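Rinalness lab to buy second robot arm, puts off the bigger one

Aug 17, 2020

Rinalness is going ahead with a second tabletop arm for its packing and sorting bench, and has pushed the full-size floor unit back to next May at the earliest. Decision came out of the equipment meeting this morning. Short meeting, by the standards of this one.

The budget line for the year is $3607. Small number, and it has to cover the arm, a spare gripper, cables, a power supply and whatever breaks. The floor unit alone was quoted at many times that, before shipping, and the quote ran out in the summer anyway.

Two suppliers were still in the running. Gamari sells a ready-built arm with a two year warranty. Peng sells a kit, cheaper, and you put it together yourself. The bench team wanted Gamari. The people holding the purse wanted Peng. Peng got it, with the difference going into spare parts.

What gets worn out first was most of the discussion. Gears, then fingertips, then cables. The team asked for three sets of gears and got two. Cables were a sore point, they catch on things, they get pulled when the arm swings back over the bench, and the clips that come with the kit are not much good. A cable guide is now on the list at $15. Should have been on it last year.

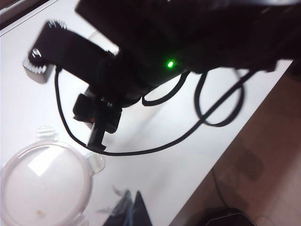

The spares will be kept in the bench drawer and not in the stock room, which was a request from the morning shift. Waiting on a stock room key has cost them more hours than any broken part.

Running hours also came up. The present arm has logged more than 92 hours on small household items, mostly food containers, lids and little bottles. Clear plastic is still the hard one. The camera has trouble with it, the gripper has trouble with thin rims, and any budget for next year will have to have something in it for better lighting or a second camera. Not both, going by this year's numbers.

A softer fingertip is the cheap fix and will be tried first. Umetti, the small parts shop that did the last batch of brackets, has offered to cut a test set in two grades of rubber. Price to be agreed. Lead time is good, they're close by and delivery is free over a minimum order, which the lab will just about reach if it adds the table clamps.

The bench itself stays. There was a proposal for a larger one with a raised edge so things stop rolling off, and a price for it, but it would mean moving the power outlets and that comes out of the building budget, a different pot with a different form. Put off. A strip of edging will be looked at in the meantime.

Also put off: the labeling printer, the rolling cart, new stools. 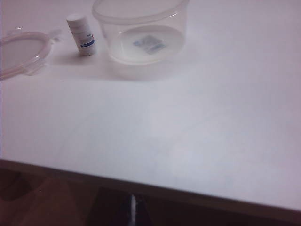

Clear container, lid and small bottle on the white tabletop at Rinalness.

On the plan for the two arms, the idea is one handles the container and the other brings the lid. Opening and closing is the job the lab gets asked about the most and one arm can't do much of it without a fixture to hold the thing still. Fixtures were costed too. They came in low, but every container shape needs its own and the total creeps up fast. A second arm won by a fair margin once that was laid out on paper.

There's a question over floor space. Two arms on one table means the bases have to be set far enough apart that they don't hit each other, and close enough that they both reach the middle. The team has measured it at 72 cm between bases, with the cables run to the back. Peng's drawing shows a bit less. Someone will check with the supplier before any holes get drilled, as the table top can't be swapped out this year.

Training time has not been budgeted. It was raised and there was general agreement it should have been. The kit takes a couple of days to build if all the screws are in the box, then setup, then safety sign-off, then people need to practice on it. For now the hours will come out of the normal bench rota, and the team lead has asked that sorting targets be eased for that stretch. No answer yet on that.

Insurance is unchanged, the new unit is under the limit that would need a seperate policy. Electrical check is already booked and will cover both arms in one visit, so one fee.

The order goes to Peng this week if the paperwork clears. Payment is half up front, half on delivery. If the supplier can't confirm stock on the power supply, the lab will buy that part locally and ask for it to be taken off the bill.

For the floor unit, a new quote will be asked for after the new year, from Gamari and at least one other firm. The lab wants a leasing price alongside the purchase price this time, and wants service visits listed on their own line. Last time they were buried in the total and it took a good while to get them back out agian.

Staff who want to add items to the spares list can do it on the sheet by the bench. Part number and price please, not just "more screws". The list closes when the order goes in and anything after that waits for the next round.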